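How Does a Robot Know What to Grab?

by Malathi Namboodiri, for the Ikell kids' science pages

Quick question. Close your eyes and think about the last time you picked up a cup. Did you plan it? Did you measure the cup? Nope. You just grabbed it and drank your juice.

A robot can't do that. Not without software. Software is the list of instructions that runs inside a computer, and a robot arm without any is a heavy lump with motors in it. So today: the software. The bits you can't see!

First job: looking

A camera doesn't know what a phone is. All it gets is dots. Tiny colored dots, rows and rows of them, and each dot is stored as numbers. So many numbers for red, so many for green, so many for blue. That's it. That's the whole picture, as far as the computer cares.

The part of the software that turns dots into things is called perception. (Say it: per-SEP-shun.) It hunts for edges. It hunts for patches that go together. Then it makes a guess, like "this long dark patch is a remote control." And it gives the guess a score. High score, pretty sure. Low score, better look again from somewhere else.

Messy places make this hard. Black things on top of black things, worst of all. Where does one stop and the next one start? Your eyes sort it out in a blink. Software has to be taught with lots and lots of pictures. Sarita Prajapati, who writes perception code at a small company called Surenell, used 2885 pictures to teach hers about bedside clutter. Somebody had to draw an outline around every single object. By hand! She says her wrist still hurts.

Second job: planning

OK, so the robot knows where the remote is. Now how does it get there?

The straight line is usually a bad idea. Straight lines bump into things. Bed, wall, lamp, the edge of a tray. So the planning software makes up paths inside the computer, before any motor turns. Path one: hits the headboard, throw it out. Path two: elbow can't bend like that, throw it out. Path three: hmm, maybe. In one test Sarita's planner tried 502 paths before it picked one. And it was done before she could sit down. 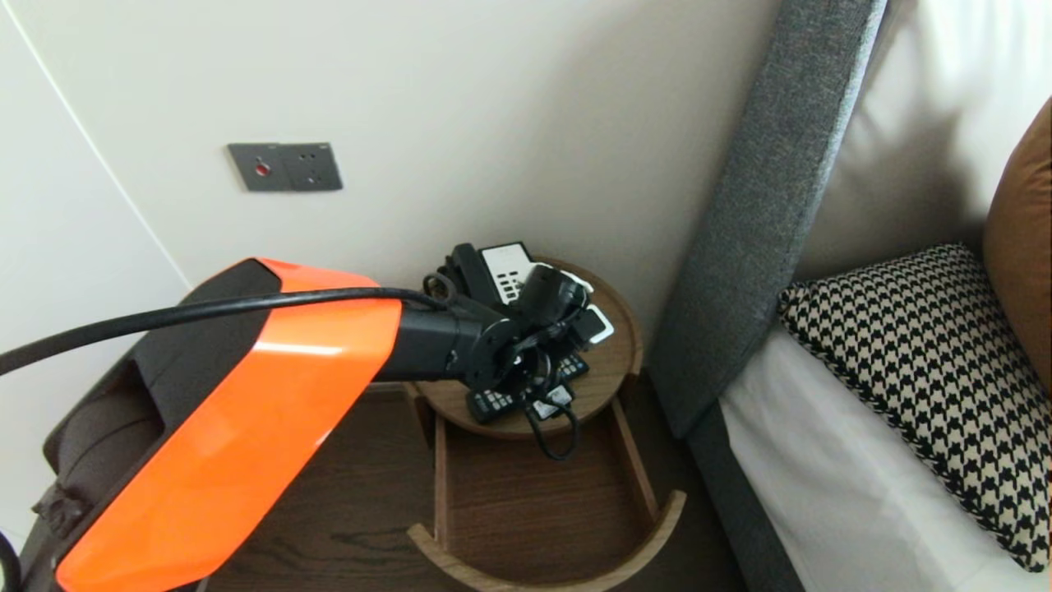
Cords are a special headache. A box stays box shaped. A cord can flop any way it likes, and if you lift the thing it's attached to, the cord comes too, and maybe drags something else along. A lot of planners are bad at cords. People are still working on it. Maybe you'll fix it one day?

The planner also has to pick WHERE to hold a thing. Try this with a ruler. Pinch it at the very end and hold it flat. Feels heavy, wants to tip. Now pinch the middle. Much better, right? But sometimes the middle is blocked, or you need the end free, so the software has to choose. It scores each grip the same way it scores its guesses.

Third job: control

Control is the software that does the moving. It's a loop, and it goes like this.

Where am I?
Where do I want to be?
Move a little bit closer.
Where am I now?

Over and over, really fast. If the arm drifts, the loop notices and pushes it back. Same thing you do on a bike when you wobble.

Squeezing works with a loop too. Squeeze too soft and the thing slides out. Too hard and, crunch. So the software closes the fingers a bit, checks how hard the motors are pushing, closes a bit more, and stops at the right spot. A camera down near the fingers helps, becuase it gets a close view of what's being held.

And buttons! Pinch a remote in the wrong place and you might change the channel. Holding it by the sides is a good plan.
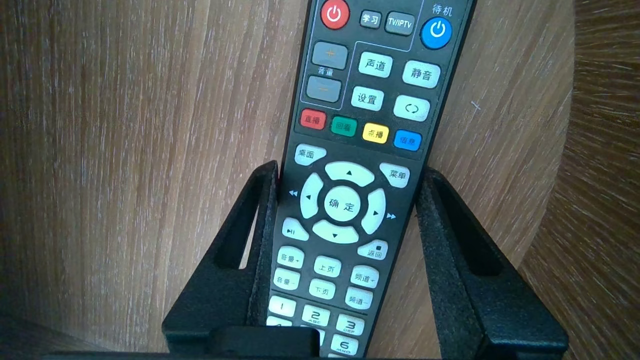
YOUR TURN

Be the Robot (two players, ages 7 and up)

You need: a table, a tray or big plate, five or six small things that won't break, a scarf.

Player one is the arm. Put on the scarf as a blindfold. Player two is the software, and can only use these words: left, right, forward, back, up, down, open, close, stop. No "over there." No "a bit more, no, the OTHER way."

Pick one thing on the tray and try to get it out with out knocking the rest.

Delia and Rocío Domínguez tried this out for us in November. They got the spoon on the first go and the sock took them 25 commands. Socks are floppy, see cords, above.

Then swap. Which job was harder?

Words to know

Perception: working out what the camera is looking at.
Planner: the software that picks a path.
Control loop: check, move, check again.
Gripper: a robot's hand, often with just two fingers.

Got a question about robots? Ask a grown up to help you send it in. Next time, Hortensia Echeverría on how robots find their way down a hallway.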